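ok so I've been meaning to write this for weeks and it's going to be long, mute me if you need to. It's about names. Specifically the little marks on top of and underneath letters, and how every form in my city treats them like dirt on the screen

for anyone new: I moved to Viltstead as a kid, my mom is Vietnamese, my dad's side is French by way of a lot of other places. I work the front counter at a print shop. People bring me the names of their babies and their dead, and I type them in all day long

so last December a woman comes in with a stack of paper for a memorial program. It's for her aunt, Ánh Hứa. She's written the name out by hand on the top sheet, big, with every mark in place, and then she says "I know you probably can't do the marks, it's fine." She had the apology ready before I'd even said hello!

I said of course I can do the marks. I switched my keyboard over and typed it and turned the screen around, and she didn't say anything for a bit. Then she asked me to make it bigger

I printed 75 copies of that program and checked every single one, which you do not need to do, they come off the same file. I just wanted to

for people who don't read Vietnamese: the marks are the word. Take them off and you've got a different word, or three possible words, or nothing. My mom's name with the marks is lovely. Without them it's the kind of thing kids in my fourth grade class found very funny for a whole year

and I want to be careful here because I know people who dropped the marks on purpose and that is THEIR name and their business. My uncle did. He says it saved him an hour a week on the phone. I've got no argument with my uncle (about this, ask me about his driving)

what I'm talking about is when somebody writes it one way and the system gives it back another way and then tells them theirs is the mistake

which brings me to the city heritage survey. Did any of you fill it out? You got a little postcard with a code on it. Mine was on the fridge for a month

2369 people answered it, which for Viltstead is huge, I was really impressed. And then they put out the summary and there's a page called Who We Are, and it has five slices on it. FIVE. One of them is "Asian" and one of them is "Other/Mixed" and I am apparently both or neither depending on what the person entering it had for breakfast

I know why they do it. You can't print a pie with a hundred slices. But there was a write-in box right there on the form, people wrote in it, and I'd love to see what they wrote. Where did that go? Is it in a drawer?

my friend Solange Roussel wrote in it. She wrote Haitian, and then Dominican on her grandmother's side, and then the name of the actual town, and ran out of box and kept going up the margin. She came out the other end as a slice labeled "Black/African American" which, she said, sure, but that's the first word of a paragraph

Solange also gets asked if she's French about once a week because of the name. She has started just saying yes

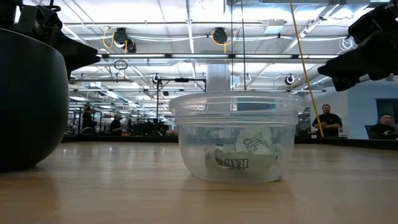 paper in a tub

anyway. The thing I did about it, since a couple of you asked

I went to the open meeting at the Coltau Street library. 7 in the evening, folding chairs, you know the type. I had a whole speech on my phone. I'd practiced it in the shower. I got up there and my phone locked and I forgot every word of it

so I just read out names. I said these are names I have typed this year with permission from the people who own them, and this is how your online form prints them. And I read them the second way, out loud, the way they'd sound if you believed the form

it gets grim pretty fast. Obradović turns into Obradovi and then a question mark. How do you say a question mark? I kind of paused and raised my eyebrows. A man in the second row laughed and then he put his hand up and said "that's me, I'm Obradović, my library card has the question mark on it"

he had the card WITH him. He passed it down the row!

after that people just started talking. There was a lady whose last name has two parts and the water bill goes to the first part and the tax bill goes to the second part, and she says she's thinking of charging the second one rent

there was a kid, maybe twelve, who said his teacher asked if he had "an easier name" and he said no, this is the one I have. His dad was looking straight at the floor with the biggest smile

a man near the back said he'd lived here for 20 years and didn't see why the city should spend money on dots. I did want to be annoyed but he asked it like a real question so I tried to answer it like one

what I said was more or less that it costs money the other way too. Every wrong name is a phone call and a reprint and a letter that goes to someone who isn't anyone. I see it at the shop. People pay me for a second round of business cards because the first place dropped the accent. It's the same ink either way

(I don't think I convinced him. He did come and take a cookie after and asked how to say my last name, and he had a good go at it, so)

the city person who was there took notes and was nice about it. She said the form runs on something called Tovero and it's old and they don't own it, they pay for it every year, and changing a field means a request and the request goes in a line. I asked how long the line was and she made a face

but she did say the write-in answers still exist! They're in a spreadsheet. They weren't thrown out. She's going to ask if they can be put up with the personal stuff taken off, and I've got her email and I am extremely polite and extremely regular

so if you filled in that box and you'd be happy for your words to be read by other people, it would help to tell them so. The address is on the back of the postcard, small print, bottom left. You don't need to write an essay. "Yes you can use mine" is plenty

couple of replies to things people keep sending me

"isn't this just about typing, it's not really about culture" – I mean, kind of? But ask someone to tell you about their name and see how long you're standing there. I've had people tell me about a whole war over the counter because I asked which way the accent leaned

"what about people who can't type them" – long press on the letter on most phones! Vietnamese takes a bit more, you need to add the keyboard in settings and then it's really quick. I showed my boss, who is from Ohio and has never needed it in his life, and he got it going in 15 minutes and then wouldn't stop texting me soup orders with full tone marks. Mostly correct ones

"what if I get it wrong when I say it" – you will, I do. I get my own cousins wrong, my accent's terrible, they do impressions of me. Just ask and then have a go. The asking is the nice part

"you should make this a proper article" – no thank you, I've got wedding invitations due

one more and then I'll let you go. The woman from December came back in the spring. She wanted the same program cover again, just the front, on the thick cream paper, to put in a frame for her mother. Her mother had told her that in all the years here it was the first time she'd seen her sister's name printed right on anything that wasn't from home

I gave her the paper for free and then had to explain that to my boss, who said "with the marks?" and I said yes and he said ok then

if you've got a name the forms keep eating, put it below the way it's meant to look. I want to see them. I'll go first when I'm off shift, I've got a customer waiting and he's brought a USB stick from what looks like the dawn of time

ok back, lunch. Wow there are a lot of these already. I'm reading every one, I'm just slow

also someone asked if the library thing is happening again, yes, same place, same time of the evening, and bring your card if it's got a question mark on it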